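Wiring Diagram Drafter Wanted, Jultdale Office

March – posted by Leonie Paewai

Purora is hiring one person to redraw our wiring diagrams so that the next technician can read them. The last one couldn't, and told us so in writing.

We look after control panels for pumps and conveyors. There are 419 drawings in the cabinet, by many hands, and no two of those hands agreed on what a relay looks like. Some are tidy. One is on the back of a lunch menu and is, annoyingly, among the better ones.

You would trace panels on site with a meter and a flashlight, mark up what you find, then draw it clean. Wire numbers on the page have to match wire numbers in the panel. You'd think that went without saying.

We need someone with 2 years around industrial panels, as an electrician, a builder or a drafter. You should know a normally open contact from a normally closed one before the coffee kicks in. Any CAD package is fine – we will make you learn ours anyway, and it has opinions about layers.

The job is 20 hours a week to start, daytime, with a desk in the office and parking if you get in before Sipho. Jultdale is a quiet town. Some people list that as a benefit.

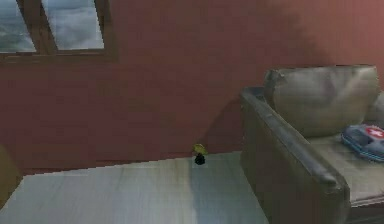
Grey seat, red wall, cloudy sky.

To apply, send a short letter and one diagram you drew yourself to Sipho Dlamini at the Purora front desk. Please take the customer's name off it first. Applicants we like will get a paid trial on a real panel, 60 terminals, no drawing.

Recent listings
Panel builder, evenings – Cemura
Motor rewinder's assistant – Hapeta
Stores clerk, cable and conduit – Purora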